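So I promised a few of you I'd write about the robot at work, and then February happened and I forgot. Sorry! Here goes.

For anyone new, I do kit packing at Boken. We put together the small hardware and tool sets that go out to repair shops, and for as long as I've been there it's meant standing at a table, reaching into a bin, and grabbing the right thing 1,000 times a shift. My right shoulder has opinions about this.

Now there's a picking arm on the bench by the back wall, and two of us got pulled off the line to learn it, me and Marilou Sison. I figured we'd push a button and drink coffee. Nope! Mostly we fill the bin, let it have a go, write down what it did, mix everything up and start over. It's slower than me (I timed it, I'm petty), but it doesn't get cranky at 3 p.m.

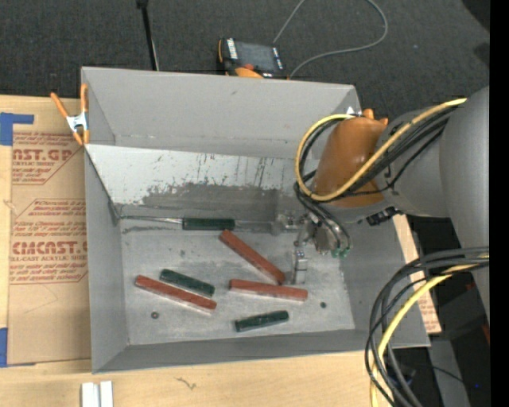 Photo: Shiela Dela Peña

The red bars were my headache all Saturday. When two of them end up touching, you stand there with your fingers crossed wondering which one it'll go for. The screwdriver I worry about less, as long as it's lying flat along the back with some room around it. I never once thought about this stuff when I was doing it by hand, and now I catch myself looking at my silverware drawer like it's a puzzle.

What's changed for us? The job, kind of a lot. I sit down more. I type more, which I'm bad at. Tegan Rutherford, our lead, moved us onto a 20 minute rotation so whoever's on the notes doesn't go cross-eyed, and I'm a big fan.

Not everybody loves it. Warrick asked at the shift meeting what happens to the packing table people if the thing gets good, and the answer was that no hours are getting cut this year. Okay, but this year is pretty short! I'd like that in writing, and I said so. Marilou backed me up.

Anyway, we start on the Mavoreo kits next, and those have the teeny springs in them. Wish us luck.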